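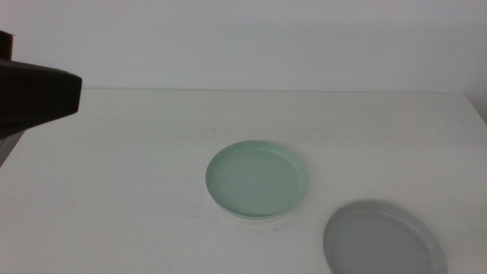
Testen Tableware and Turnano Dining Tables

Meltitz supplies tableware and dining furniture to schools, residential homes, hospitals and staff canteens. The Testen range of tableware and the Turnano dining table are sold separately and may be ordered on the same form. Both are intended for daily use in rooms where meals are served at fixed times and tables must be cleared and laid again quickly.

Product information on this page was revised on February 8, 2024 and replaces the printed sheet previously enclosed with orders.

Testen tableware

The range consists of a shallow dish, a deep bowl, a side plate and a beaker. All items are offered in plain colours without printed decoration. Mixed colours may be ordered within a single carton, provided that the shape is the same throughout. Many institutions use one colour for each dining room, or keep a separate colour for meals prepared to a special diet. Meltitz does not prescribe any system of this kind, and the choice remains with the kitchen.

The shallow dish is supplied in cartons of 9. Bowls, side plates and beakers are packed in the same way. Part cartons are not sold, except where replacements are required under the guarantee.

Turnano dining table

The Turnano is a rectangular table with a plain top and a fixed underframe. The standard depth is 700 mm, which allows diners to be seated on both long sides. Tables may be placed end to end to form a continuous run. A linking bracket is available on request and should be specified when the order is placed, as the underframe is drilled at the works.

The top is available in white only. Customers who hold older tables in beech or grey may continue to order feet, brackets and fixings for them, but replacement tops in those finishes have been withdrawn. 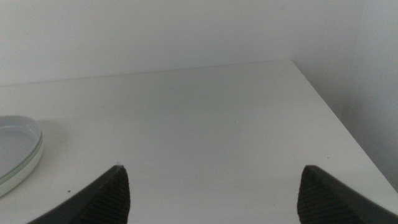 White table surface.

Delivery and assembly

Tables are delivered with the underframe detached. Assembly requires 2 people and the key supplied in the fixings bag. The top should be laid face down on a clean blanket, the underframe placed over the fixing points and all bolts started by hand before any is tightened. The table should then be turned upright by lifting. It must not be tipped over on to one pair of legs.

Deliveries are made to the ground floor. Where tables are needed on an upper floor, the customer should state this on the order form and give the width of the stairs or lift. Packaging can be taken away by the driver if the tables are unpacked while the vehicle is present.
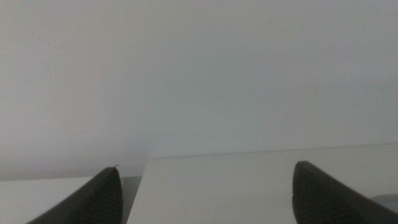 Care and cleaning guidance
Text: Dušan Mujić, Product Information, Meltitz

Table tops should be wiped after each sitting with a soft cloth, warm water and a mild washing-up liquid. Spilt tea, beetroot, curry sauce and fruit juice should be removed before they dry. Scouring powder, wire wool and undiluted bleach must not be used on any part of the table. Where a kitchen is required to use a disinfectant, it should be made up to the strength given by its manufacturer and rinsed off after the stated contact time.

Testen tableware may be washed by hand or in a commercial dishwasher. Dishes should be scraped before loading and placed in the rack so that water can drain from the rim. They should be fully dry before stacking. Tableware that has become deeply scratched should be taken out of service, particularly where it is used by young children.

The range is not suitable for use in an oven, under a grill or in a microwave. Food should be heated in other vessels and transferred for serving.

The bolts of the underframe should be checked at the end of the first month and once in each school term or equivalent period afterwards. Adjustable feet may need attention when a table is moved to a different part of the room. 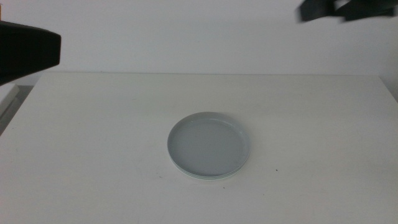

Shallow round dish, pale grey.

Guarantee and ordering

Turnano tables carry a guarantee of 5 years against faults in materials and workmanship. The guarantee does not cover damage caused by outdoor storage, by standing on the table or by the use of unsuitable cleaning products. Claims should include the order number and a short account of the fault.

Orders are handled by Shabalala, the appointed distributor for public and charitable bodies. Schools wishing to receive goods for the summer term should submit their order before the end of April. Colour samples of Testen tableware are lent free of charge and should be returned in the box provided.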